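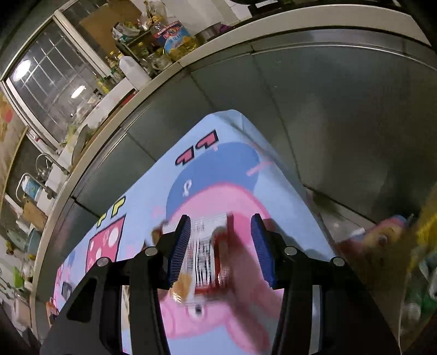

Tài Đoàn wrote in to say that my old entry on printed tablecloths spent too long on linen and hardly touched the cartoon kind, which is what most families with small kids really put on the table. Fair enough! So I've started the page over.

Character tablecloth

A character tablecloth is a table cover printed with a cartoon figure, usually an animal, and usually much bigger than you'd expect. Pigs, bears, rabbits and ducks are the regulars. The background tends to be a flat pastel (sky blue and pink are the ones I run into most) with lettering, dots or little motifs filling in the space around the main character. I own more of these than a grown woman should, and I'm not sorry.

Materials

Most are either wipe-clean plastic or a thin woven polyester. The plastic ones shrug off juice but hang onto their fold lines for weeks, and they crack along the table edge sooner or later. Polyester drapes better and goes in the washing machine. Cotton versions exist too - I have one from Setura that has faded to something like the inside of a seashell, and it's still my favorite.

Size and placement

My snack table takes a cloth 200 centimeters long, and a 170 one leaves the ends looking stingy. Check which way the character faces before you smooth everything down. A large print has a right way up, so somebody at the table is always going to get the pig upside down. Capucine Chevalier turns hers around halfway through the month so her kids get equal time, a system I've stolen.

Lettering is the other thing to watch. On a big repeat the words run off the side of the table and you're left with a stray letter or two. I like that. Honeylyn Villanueva can't stand it and pins hers until the name reads straight across.

Use with snacks

These cloths live and die by snack time. Small clear packets with printed bands are easy to lose on a busy pattern, so I put mine in a plain bowl when there's company. Crumbs hide well on the darker parts of a print and show up like mad on pale blue. Oily crumbs need dish soap before the wash, left on for five minutes, and chili dust needs it twice.

Storage

Roll, don't fold, if it's plastic. A cardboard tube from gift wrap works fine (cut it down if your closet is shallow). Woven ones can be folded with the print facing in. Mine are in the hall closet behind the Grondum steamer, with the cotton one on top.

See also: oilcloth, place mat, table runner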